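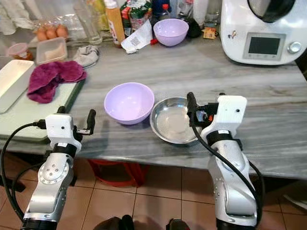 Kotport Prep Bowl, Shallow
Stainless steel, polished inside
Item 894

A bowl. We did consider giving it a lid, a spout and an app, and then went to lunch.

The Kotport is wide and low, so you can see what you put in it and get a spoon under the last of it. Chopped onions, beaten eggs, the keys you were looking for. It sits happily next to a deeper plastic bowl, such as the lavender one, which does the mixing and gets none of the credit.

The polish shows fingerprints. It will show yours within the hour – a soft towel takes them off, and they'll be back by dinner.

Care: dishwasher safe. Not for the microwave, however quick you plan to be.

Sold singly or in sets of 4. Sets ship from Tullanbridge starting 6th September.

Customer note
"Bought one in June for salad. My sister took it. Bought another."
Noura Abou Jaoude

Goes with: Trullora cutting boards, Yoon kitchen towels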